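Keeping Old Newspapers and Clippings in Good Shape
by Yareli Cisneros

I have been saving newspapers since my first byline in the Clegg paper, and I love it as much now as I did then!

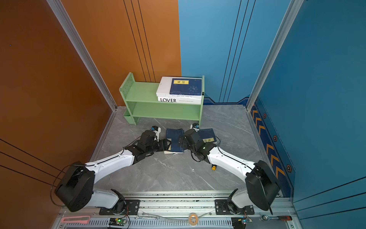
Newsprint is cheap paper, full of acid, and sunlight turns it yellow fast (a sunny windowsill can do it in a few days). So start by picking the right spot. A hall closet or the shelf under a bed is great. Skip the attic and the basement, where the heat and damp come and go all year.

Whole papers like to lie flat. Open them to full size if you have the room, or fold them only where the press folded them. I use a shallow box from an art supply store, acid-free, and I stop at 12 issues per box so the bottom one isn't squashed.

Take off every paper clip, staple and rubber band before anything goes in. Rubber bands are the worst! They melt into a brown goo that never comes out. Same goes for clear tape, so please leave those little tears alone.

For clippings, cut wide and keep the date line. If the date is on another part of the page, write it in soft pencil on the folder, along with the name of the paper. My June columns from Jurelia sat in a drawer for years with no dates on them, and it took me a whole weekend at the library to sort them out. (It was a fun weekend, but still.)

Slip a sheet of acid-free tissue between clippings. A pack of 100 sheets lasts me ages.

And make a copy of anything you really care about, on good white paper, while the print is still dark. Put the copy on the fridge, show it to the grandkids, spill coffee on it, and let the real one rest in its box.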